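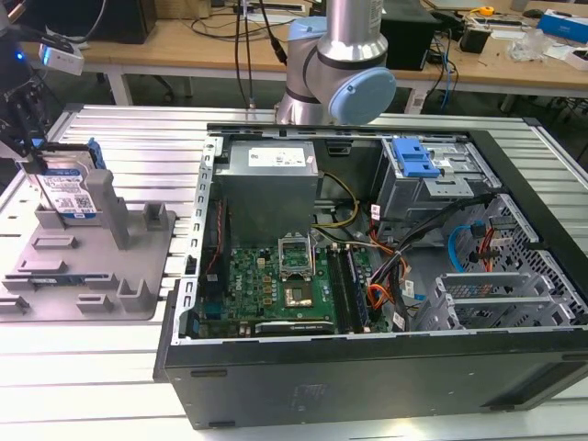
July 16, 2018

Up at 5 again, too hot to sleep. Kitchen already 79 by the time the coffee was done. Writing this fast before the shower frees up, then probably finishing tonight.

Garden first. Lost two more zucchini to whatever it is. Not squirrels, squirrels leave a mess. Stems were wilted from the base up, and when I slit one open there was the fat white grub just sitting in there. Vine borer. Same as last summer, same bed even, so that's on me for not moving them. Pulled both plants and bagged them, did not compost. Wrapped foil around the bottoms of the others. Probably too late. Sigita swears by burying the stem a few inches further along so it roots again, so I did that on the big one and watered it in.

Tomatoes are the opposite story. The ones from the Rarndale sale, the plants with no labels, turn out to be some kind of yellow pear thing and they are everywhere. Ate a handful standing up. The big red ones still green as anything. I want one sandwich. One.

Beans need picking again. Cucumbers need picking again. Skipped both.

Walked down to the creek after breakfast to look at the water level - low, lower than the flat rock, and green at the edges. The heron was there. Stood in the shallow part for so long I got a crick in my neck waiting for him to do something. He did not do anything. Went home.

Phone call with Mom, 25 minutes, mostly about the reunion. It's September now for sure, at the lake place in Cledberg, and she wants me to do the potato salad and also "the book." I said I would and I will. The book is the thing Grandpa started with all the names in it and I have had the box since he died and haven't done a thing except move it from one closet to another. So after the call I got it down.

Good grief, that box. Letters, church bulletins, a dog license, recipes on the backs of envelopes, a receipt for a cream seperator. $3.79? No, looked again, 379 with no dots and no dollar sign so who knows what that is. His handwriting leans so hard it's nearly lying down. Got about a third sorted into piles on the bed and then needed the bed, so now the piles are on the floor and I have to step over the 1940s to get to the closet.

Best find - a letter from Aunt Rose to Grandma about the winter the road closed. They burned the chicken coop. I had always heard it was the fence. Read it twice. Need to ask Mom, but if I call her again today that's another hour.

Lunch was cold rice and an egg. Finished the last of the pickles, so maybe I do have to pick those cucumbers.

Town in the afternoon. Library book back (four days over, she waived it), bank, stamps, got the hem tape. Forgot the vinegar which was the whole reason I went. Parking by the hardware store all torn up again, same hole they filled in spring. Ran into Sigita Vanags outside the post office with her arm in a sling! Fell off the step stool changing a light bulb. She says it's only a sprain and she's more upset about missing choir, though I don't see why you can't sing with a sling on. She says she can't hold the folder. Offered to drive her Thursd - no wait, I'm at the dentist. Offered to bring soup instead. Who wants soup in July. She said yes though.

So, soup. Did the cold cucumber one in the end, yogurt and dill and a lot of garlic. Picked the darn cucumbers. It made way too much, so half to her and half in the fridge. Dropped hers off at six and stayed on the porch longer than I meant to. Her hydrangeas are brown all over on the street side. She's got a new cat, gray, very rude, name of Mughal. He bit my shoelace the entire time and she pretended not to notice.

Told her about the chicken coop letter. Turns out her people were on the other side of that same road! Her grandmother used to say someone came through on skis with flour. No name. I'd love to know who. If it's in the box anywhere I'll find it, I guess, if I ever get past the recipes.

Home by eight. Thunder off to the west but no rain, just that yellow light and the wind flipping the maple leaves over. Would take any rain at this point. The barrel is down to the tap.

Money - wrote it all down for once. Checking is 3,197 after the insurance goes out. Put 100 aside for the lake. Gas, the food, something for Mom's half of the cabin. Should be ok if the car behaves, and it is making the noise again on left turns. Only left.

Read two chapters before bed, the one about the lighthouse. Slow. The sister is the only person in it I like and I think they're going to drown her.

Tomorrow: vinegar. Beans. Call the dentist about the time, I wrote down 10 and the card says 10:40. Ask Mom re coop. Move the 1940s off the floor before I step on tehm in the dark.

Fan on high, window open. Still no rain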